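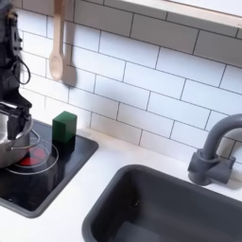 Ticket 204: Pot placement success below reported baseline
Project: Dresero, play kitchen manipulation
Opened by: Korkor Bonsu
Assigned to: Shadi Srour
Date opened: 03/05/2026
Status: Pending retest

Summary
The Atinga policy was evaluated over 100 trials of the pot placement task and completed 45. The result recorded for the same checkpoint in September was considerably higher. The requester asks whether the difference comes from the policy or from the evaluation setup.

Initial findings (S. Srour)
The trial logs were reviewed in full. Most failures occur at release: the gripper opens while the pot is still above the cooktop, and the trial is scored as a drop. Joint calibration was repeated and found to be within tolerance.

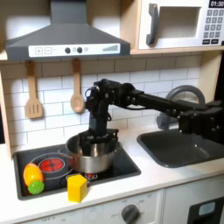

The evaluation configuration was then compared with the September copy. The release height parameter had been reset to its default value during the Pismont software update – the change was not listed in the release notes. Model weights are identical in both runs.

Action taken
The September value was restored and the configuration file locked. Trials already recorded are to be kept and marked "default release height." They should not be combined with new results.

Requester response (K. Bonsu)
Received. Please confirm whether ticket 238 is affected, as it uses the same file.

Next step
Repeat the full set of 100 trials with block positions unchanged. Ticket 238 is on hold until the results are posted.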